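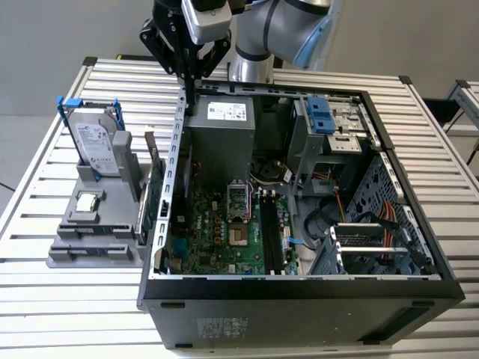 Yoshinori Kaneko wrote to me that he asked Brostel for a copy of his chat data and got only a list of his logins. Is this all they keep, he wanted to know. I tried it myself, and I will put my notes in this thread.

The request is under Settings, then Privacy, then My Records. In the browser version I could not find it, only in the phone app. You must confirm with your password.

My file was ready after 6 days. It is a zip with 354 small text files, and their names are only numbers. Please open the one called index first.

Yoshinori, I think you left the box "basic report" selected. It is selected by default. The full report has contacts, group names, old profile photos and devices.

The messages are not in it. For messages you must export every chat separately, and the limit is 904 messages for one export. My longest chat needed many rounds – I stopped before the end.

One thing surprised me. There were 191 contacts in the list, also people I deleted in October. I wrote to support about this and I am still waiting.

Rin Mizuno asks if the same works in Gavus. I don't have an account there, so I cannot say. If somebody has tried, please reply under this post.

The download link closes after some days, so save the zip on your own disk.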